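Movalano Partners (@MovalanoPartners)
Monday, April 8, 2019

1/9 Movalano Partners today sent a letter to the board of Prunby Holdings, the business equipment reseller, nominating three candidates for election as directors at the annual meeting in July. The main points follow in this thread.

2/9 Movalano owns roughly 9 percent of Prunby's common stock and has been a shareholder for 30 months. We have met with management several times during that period.

3/9 Our chief concern is the purchase of Manole, completed at a price of $147 million. In our view the board paid too much and has yet to give shareholders a clear account of the expected savings.
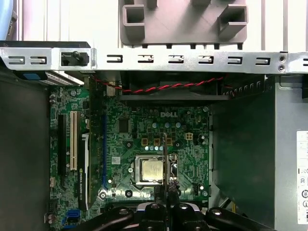
4/9 Prunby has also delayed the sale of its Corkesside distribution center twice. The center does not fit the company's stated plans, and holding it ties up cash that could be used to pay down debt.

5/9 We asked the board in writing to form a review panel with at least one new independent director. The board declined that request and did not propose another course.

6/9 Our candidates have experience in distribution, corporate finance and public company audit work. None is an employee of Movalano.

7/9 We are not seeking control of the company. If all of our candidates are elected, they will hold a minority of board seats.

8/9 Shareholders do not need to take any action at this time. Proxy materials, including a voting card, will be mailed once they are final. Please read them in full before voting.

9/9 The full letter is available in the investor section of our website. Media questions should be sent to our press office.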